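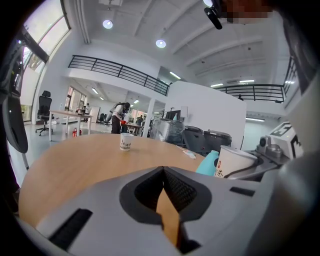 Label Your Wires Before You Solder Anything

Search projects...

I love a messy bench as much as anyone, but I will argue with the whole hobby about this one: label the wires first! My plant-watering controller (I call it Rarnel) has 38 jumper leads running between the board, the moisture sensors and two relays, and for most of September I knew every one of them by heart. Then I took 2 weeks off and came back to spaghetti.

People tell me color coding is enough. It's great until you run out of yellow – and you always run out of yellow, usually at 11 at night with seven connections to go. A scrap of masking tape with "S3 signal" on it takes a few seconds and still makes sense next spring.

Mireille Moussa argued on the forum that a good schematic does the same job. I do like a schematic! But mine was already wrong by the second relay, and the tape was right there on the wire.

Filed under: Electronics, Opinion, Workbench Habits

© Evanthia Margaritis | Contact | Back to top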